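Clearing the table with two arms: a shared workshop build
Speaker notes, Adarmont open evening, January 5, 2019

Slide 1. Title. Say who I am and that this is a spare-time project. The build is called Esside. Questions at the end, but stop me if a word makes no sense.

Slide 2. What we wanted. Two arms at one table, dishes into a tray on the left, trash into a bin on the right. Budget was $2,000 for everything except the table, which the workshop already had. We went over on cables.

Slide 3. The parts. The arms are the same model, bought used from Pathirana. Each gripper has two fingers. The first set of mounts flexed too much, so we made new ones — 4 tries before the arms stopped drifting.

Slide 4. The work at hand. Leave both up while I talk.

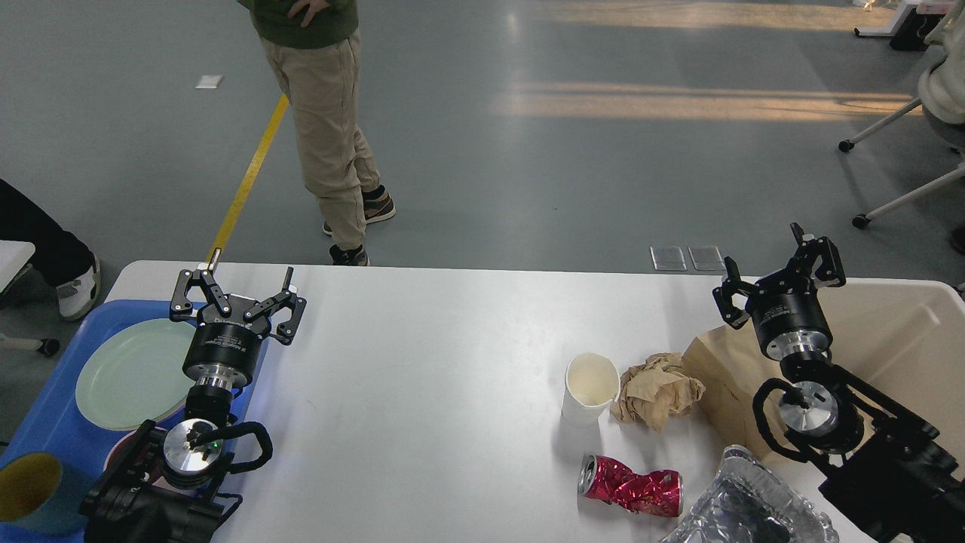
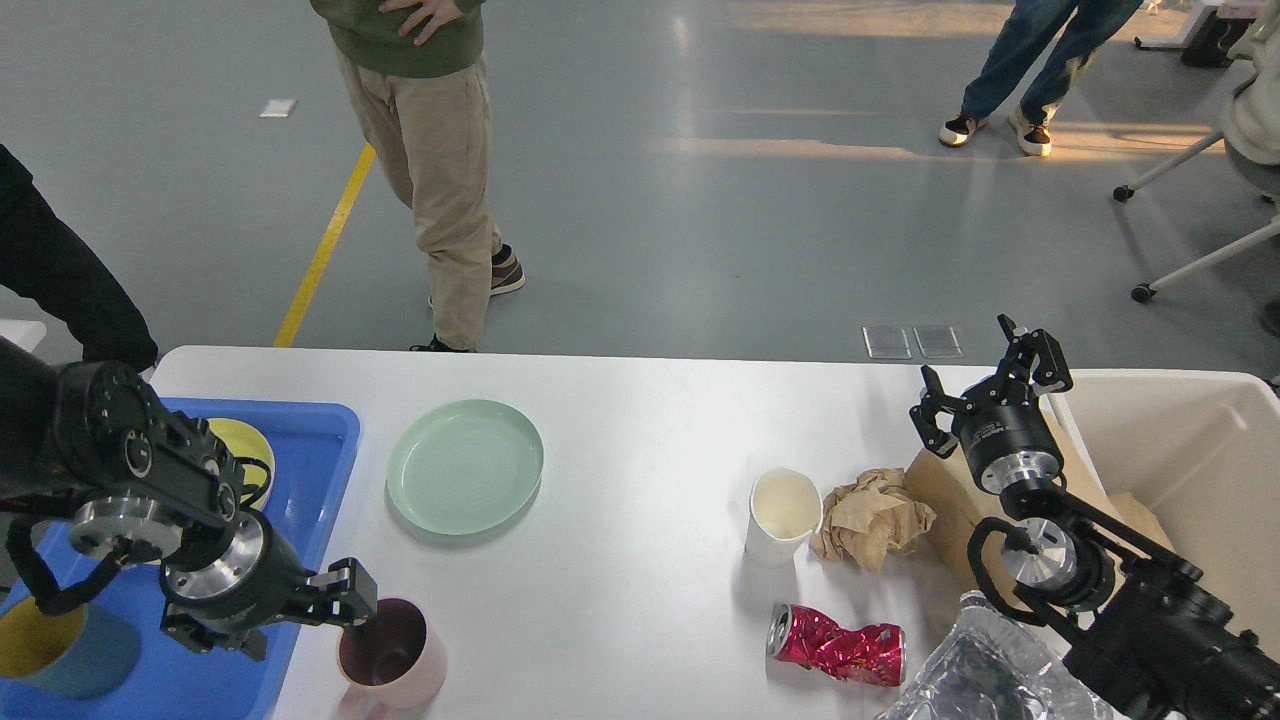 Dishes and trash on the white table, both arms in view. The pink mug by the left gripper is in the second picture.

Slide 5. What is hard. Crushed cans and foil have no fixed shape, so a grip that works on one may fail on the next. Plates are low and flat. Mugs are easier if you come at the rim. Mention the cable loops — leave slack or the wrist pulls.

Slide 6. Numbers. We log every run. The target for one full table is 60 seconds and we are not there yet.

Slide 7. Next. New finger pads in February, then a visit to the Clotedham group to compare notes. Parts list is on the handout by the door.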